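Zwischenbericht an die Förderstelle

Vorhaben: Gemeinschaftlich genutzte Teeküche und Aufenthaltsraum im Haus Temon
Zuwendungsempfänger: Prekness e. V.
Berichtsstand: November 2022
Verfasserin: Rocío Barrientos, Projektleitung
Sachliche Prüfung: Facundo Medina, Hausverwaltung

1. Gegenstand des Berichts

Mit dem Zuwendungsbescheid wurden dem Verein Mittel in Höhe von 3.000 Euro für die Neuausstattung der Teeküche und des angrenzenden Aufenthaltsraums bewilligt. Der vorliegende Bericht umfasst den Zeitraum seit der Mittelfreigabe im August und gibt den Stand der Beschaffungen, der Einrichtung und der organisatorischen Regelungen wieder. Der zahlenmäßige Nachweis wird gesondert eingereicht.

2. Ausgangslage

Die Teeküche im Haus Temon wird von den Mitarbeitenden des Vereins und von den Gruppen der beiden Untermieter Carrasco und Zindivico gemeinsam genutzt. Vor Beginn der Maßnahme waren die Trinkgefäße in einem Hängeschrank untergebracht, dessen untere Scharniere ausgerissen waren. Tassen wurden deshalb überwiegend auf der Spüle, auf Fensterbänken und in den Arbeitsräumen abgestellt. Eine Zuordnung war nicht möglich, und am Ende der Nutzungszeiten blieb regelmäßig Geschirr zurück, für das sich keine der Gruppen zuständig sah.

Im Antrag war vorgesehen, den Hängeschrank zu ersetzen. Nach Besichtigung der Wand mit der Hausverwaltung wurde hiervon Abstand genommen, weil die Tragfähigkeit der Leichtbauwand ohne zusätzliche Unterkonstruktion nicht gewährleistet ist. Die Förderstelle hat der Änderung des Ausstattungsplans schriftlich zugestimmt. An die Stelle des Schranks treten frei stehende Tassenständer auf den Tischen sowie ein niedriges Regal für Teller und Schalen.

3. Stand der Beschaffungen

Die Tische sind geliefert und aufgestellt. Gewählt wurde helles Kiefernholz mit sichtbarer Maserung und Ästen. Die Oberflächen sollen vor Beginn der kalten Jahreszeit nochmals geölt werden; das Öl ist vorhanden, ein Termin steht noch aus. Gegenüber dem Kostenplan ergab sich bei den Tischen eine Einsparung von rund 400 Euro, die mit Zustimmung der Förderstelle für das Regal verwendet werden soll.

Bei den Tassenständern fiel die Entscheidung auf ein Modell aus Holz mit rundem schwarzem Fuß und hohem Mittelstab. Die vier Arme setzen in unterschiedlicher Höhe und Neigung an, sodass auch Becher mit größerem Henkel aufgehängt werden können. Die zunächst erprobte Ausführung aus Draht wurde an den Händler zurückgegeben, da sie bei einseitiger Belegung zum Kippen neigte. Bei den Trinkgefäßen wurde einheitlich Keramik bestellt. Die Farbe Blau ist den gemeinschaftlich genutzten Tassen vorbehalten; private Tassen in dieser Farbe sollen nicht im Raum verbleiben.

Das Regal ist bestellt, jedoch noch nicht geliefert. Der Händler hat den Liefertermin bereits zweimal verschoben. Sollte auch der nunmehr genannte Termin nicht eingehalten werden, beabsichtigt der Verein, vom Kauf zurückzutreten und ein vergleichbares Modell bei einem anderen Anbieter zu beschaffen. Teller und Schalen bleiben bis dahin in verschlossenen Kunststoffkisten im Lagerraum.

4. Einrichtung und laufende Nutzung

Die Tassenständer stehen bewusst auf den Tischen und nicht auf der Arbeitsplatte neben der Spüle. Damit bleibt die Abtropffläche frei, und die Gefäße sind von den Sitzplätzen aus erreichbar. Die Tassen werden am Henkel aufgehängt und nicht auf dem Fuß des Ständers abgestellt. Diese Vorgabe ist in die Raumordnung aufgenommen und den Gruppenleitungen beider Untermieter mitgeteilt worden.

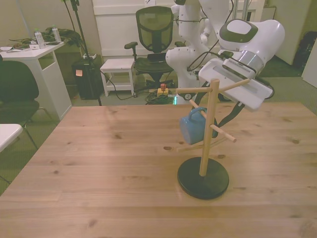

5. Noch nicht abgeschlossene Arbeiten

Die Sitzgelegenheiten im Aufenthaltsraum sind weiterhin uneinheitlich. Neben Bürostühlen werden Stoffstühle und Hocker aus dem Altbestand verwendet. Eine Neuanschaffung ist nicht Bestandteil der Förderung und wird aus Eigenmitteln geprüft. Zunächst sollen die vorhandenen Stühle gesichtet und beschädigte Exemplare ausgesondert werden.

Die Nebentische werden nach wie vor als Ablage für Papiere, Getränkeflaschen und Kleinteile genutzt. Ein Ablagekonzept liegt im Entwurf vor. Es sieht vor, Papiere in beschrifteten Mappen zu sammeln und Getränkeflaschen nach jeder Nutzung mitzunehmen. Die Abstimmung mit Carrasco ist abgeschlossen, die Rückmeldung von Zindivico steht aus.

Ebenfalls offen ist die Führung loser Kabel auf dem Fußboden. Die Hausverwaltung hat zugesagt, Kabelbrücken für die Laufwege bereitzustellen und die Verlegung entlang der Wände zu prüfen. Die Kosten hierfür trägt der Eigentümer.

6. Rückmeldungen der Nutzenden

Im Berichtszeitraum wurden 12 schriftliche Rückmeldungen abgegeben. Überwiegend positiv bewertet wurden die Größe der Tische und die Erreichbarkeit der Tassen. Kritisch angemerkt wurde, dass die unteren Arme der Ständer bei breiten Bechern wenig Abstand zum Mittelstab lassen. Der Verein wird dies bei einer etwaigen Nachbestellung berücksichtigen. Mehrfach gewünscht wurde zudem ein zweiter Wasserkocher; hierfür stehen im laufenden Vorhaben keine Mittel zur Verfügung.

Die Reinigung der Gemeinschaftstassen erfolgt durch die jeweils letzte Gruppe des Tages. Die Regelung wird nach Einschätzung der Hausverwaltung weitgehend eingehalten. In Einzelfällen wurde Geschirr ungespült zurückgelassen, worauf die betreffende Gruppenleitung angesprochen wurde.

7. Mittelverwendung und weiteres Vorgehen

Die Ausgaben bewegen sich innerhalb des bewilligten Rahmens. Eine Überschreitung wird nicht erwartet. Für den verbleibenden Förderzeitraum sind folgende Schritte vorgesehen:

Lieferung und Aufbau des Regals, einschließlich Umzug der Teller und Schalen aus dem Lagerraum
Nachbehandlung der Tischoberflächen
Abschluss der Abstimmung zum Ablagekonzept
Aushang der überarbeiteten Raumordnung in der Teeküche und im Aufenthaltsraum

Der Verein bittet um Bestätigung, dass die Rechnung für das Regal auch dann anerkannt wird, wenn die Lieferung erst nach dem Jahreswechsel erfolgt. Die Bestellung wurde innerhalb des Bewilligungszeitraums ausgelöst; die Auftragsbestätigung liegt dem Bericht als Anlage bei. Rückfragen zur Beschaffung beantwortet Frau Barrientos, Rückfragen zu den baulichen Gegebenheiten Herr Medina.

Anlagen: Auftragsbestätigung Regal, geänderter Ausstattungsplan, Raumordnung in der Entwurfsfassung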